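Spills on White Tables: Your Questions

Since I put up my page on looking after white tabletops I've had 743 emails and comments, and a good half of them were the same handful of questions in different clothes. So I've gathered them up here. I'm not a chemist, I just own a lot of white furniture and drink far too much tea. Last updated Jan 18, 2024.

What's the first thing to do when tea or coffee goes over?

Move the cup! I know, I know, but I've lost count of the times I've gone running for a cloth and left the leaning cup exactly where it was, ready to go again. Cup upright and well out of the way first, phone and papers next, then the cloth.

Should I wipe or blot?

Blot, then wipe. If you go straight in with a big sweeping wipe you turn a puddle the size of a biscuit into a thin film the size of a tea tray, and then you're cleaning the whole table. Lay the cloth on top, press, lift, find a dry bit and press again. When there's nothing left to soak up, wipe from the outside edge in towards the middle.

And do look for the little drips. They always land a bit away from the main puddle and they're the ones I find the next morning, dried on and looking like freckles.

Which cloth do you use?

For drinks I like a soft, fairly thick one that has been through the wash a few times. New cloths can be oddly bad at soaking things up (mine just pushed the coffee about until they'd had a couple of washes). I buy mine in packs of 10 from Musten and they've lasted very well. No fabric softener, please, it leaves a coating and they stop drinking.

Aren't dark cloths a bad idea on a white table?

I get this one a lot. I like dark cloths because tea and coffee stains don't show on them and I'm vain about my cloths. The worry is dye coming off on the table. Wash a new black cloth by itself twice, then wet it, press it on a sheet of white kitchen paper and have a look. If the paper stays clean, you're fine. The drawback is that you can't see how dirty the thing is, so put it in the wash after a proper spill even if it looks perfectly all right.

Do I need to fold it, or can I just grab it?

Folding gives you more clean faces to work with, so if I'm being good I fold it in four. In real life I grab it in a bunch like everyone else. A scrunched cloth is perfectly good for the first dab, only it leaves gaps where the folds don't touch the table, so open it out for the second go.

Is the label going to scratch anything?

It might, if it's one of those stiff shiny ones. I unpick them. A soft label is no bother, but I still turn it uppermost.

Why do paper cups seem to make so much mess?

They're light, for one thing, so an elbow sends them flying. They also squash. Pick up a full one by the top half and the rim goes oval and over it comes. Hold it lower down, or leave the lid on. And even an "empty" one usually has a last mouthful in the bottom, so check before you tip it sideways into the bin bag. I learnt that at the Gurngate summer fair last July, with 315 cups to clear and a very pale skirt on.

What about a ring or a stain that has already dried?

Warm water and one drop of washing-up liquid, cloth wrung out well, and leave it sitting on the mark for a few minutes. Then wipe, rinse the cloth and wipe again. If there's still a yellowy shadow I use a paste of bicarbonate of soda and water with a very light hand. Try it underneath the table first. It's slightly gritty, and a shiny finish may not thank you for it.

Can I use the Tutov spray on it?

I do, but only after the liquid is up. Spraying into a puddle gives you a bigger puddle that smells of lemons. Spray the cloth and not the table if there are joins or edges nearby.

My table has a seam down the middle. Help?

Tip the corner of the cloth into the seam and press with a fingernail behind it, working along a little at a time. A cotton bud is good for the last of it.

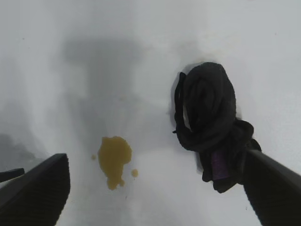
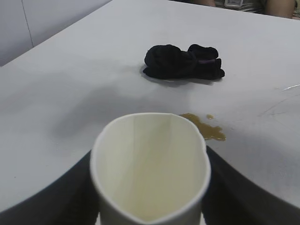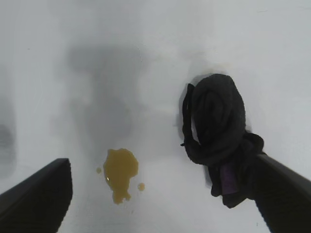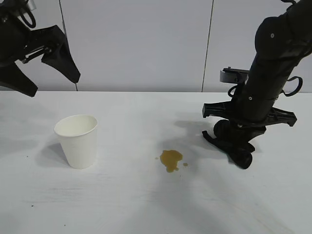
How often should I wash my spill cloths?

After every milky drink, and otherwise every couple of days. Milk goes sour in a cloth faster than you'd think, and then you're wiping that smell all over the table. I do mine at 60 with the tea towels and hang them over the bath to dry.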